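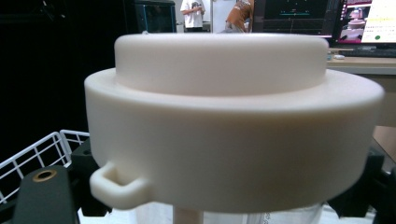 Ha
Witance 의료·생활비 지원기금 정산 담당

검색어를 입력하세요 검색
공유 5 댓글 7

제목: Re: [기금실무] 지정 모금 잔액의 이월과 간병비 증빙

질문하신 항목을 순서대로 답합니다. 원문은 필요한 부분만 인용했습니다.

> 6월에 마감한 지정 모금의 총액이 1,981만 원입니다. 재활병원 본인부담금을
> 먼저 지급했더니 잔액이 남았는데, 이것을 같은 수혜자의 재가 간병비로
> 돌려도 되는지 궁금합니다. 모금 페이지에는 "의료비 및 회복에 필요한 비용"
> 이라고만 적혀 있습니다.

됩니다. 다만 내부 결의서에 용도 해석을 한 줄 남겨 두십시오. 우리 기금은 모금 페이지의 문구를 기준으로 집행 범위를 판단하고, "회복에 필요한 비용"에는 퇴원 후 간병, 이동 보조, 소모성 위생용품을 포함해 왔습니다. 월세와 공과금은 포함하지 않습니다. 생활비까지 지원할 계획이 처음부터 있었다면 다음 모금에서는 문구를 "의료비와 생활비"로 명시하는 편이 낫습니다. 이미 마감된 페이지의 문구를 사후에 고치는 것은 안 됩니다.

수혜자가 바뀌는 경우는 별개입니다. 지정 모금의 잔액을 다른 수혜자에게 쓰려면 기부자에게 통지하고 회신 기간을 두어야 합니다. 기간은 통지 발송일 다음 날부터 20일로 계산합니다. 반환을 요청한 기부자의 금액은 잔액 비율에 따라 산정하고, 원 단위 미만은 버립니다.

> 간병인이 개인이라 카드 영수증이 없습니다. 계좌이체 내역만으로
> 처리해도 됩니까?

이체 내역만으로는 부족합니다. 아래 서류를 한 묶음으로 제출해 주십시오.

- 간병 확인서(기간, 시간, 단가, 양측 서명)
- 이체 확인증. 예금주와 확인서의 간병인 이름이 같아야 함
- 해당 기간이 입원 중이었다면 입퇴원 확인서

가족이 간병한 기간은 지급 대상이 아닙니다. 동거 여부는 따지지 않습니다.
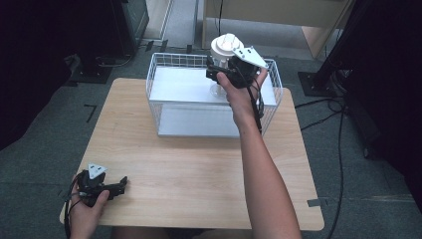 확인서의 단가가 월 중간에 바뀌면 변경일을 기준으로 두 장을 작성합니다. 한 장에 단가를 두 개 적은 서류가 작년에 여러 건 들어왔는데, Gavix 장부에서는 증빙 하나에 단가를 하나만 입력할 수 있어 모두 반려되었습니다. 야간 할증은 단가가 아니라 비고란에 금액으로 적습니다.

> Ralonley 매칭 지원금과 합쳐서 한 번에 지급하면 안 되나요?
> 병원 쪽에서 분할 입금을 번거로워합니다.

지급은 한 번에 해도 되지만 장부는 나누어야 합니다. Gavix에서 재원 코드를 각각 지정하고, 적요에 동일한 지급 번호를 넣으십시오. 매칭 지원금은 청구서 한 건당 일곱 개 항목까지만 연결됩니다. 항목이 그보다 많으면 청구서를 분리해 달라고 병원에 요청하거나, 초과분을 지정 모금 쪽에 전부 배정하면 됩니다. 후자가 빠릅니다.

매칭분은 선지급이 안 됩니다. 병원이 예치금을 요구하는 경우 지정 모금에서 먼저 내고, 최종 청구서가 나온 뒤 대체 분개로 옮깁니다. 이때 날짜는 실제 지급일이 아니라 대체일로 들어가므로, 월말에 걸리면 다음 달 보고서에 잡힙니다. 보고서 숫자가 맞지 않는다는 문의는 대부분 이 경우입니다.

수혜자 근황을 모금 페이지에 올릴 때 진단명과 병원명은 본인의 서면 동의가 있어야 합니다. 보호자의 구두 동의로 올린 글은 내려 주십시오. 영수증 사본을 게시할 때는 등록번호와 계좌번호를 가립니다.

간병 확인서 서식은 목록 자료실에 있는 개정본을 쓰십시오. 이전 서식은 단가 칸이 없어서 접수되지 않습니다. 잔액 이월 결의서는 최대 5년 보관이라고 안내된 문서가 남아 있는데, 폐기 시점은 감사 일정과 맞춰 다시 공지하겠습니다. 그때까지는 폐기하지 마십시오.

Ha
Witance 정산

댓글 7 공유 5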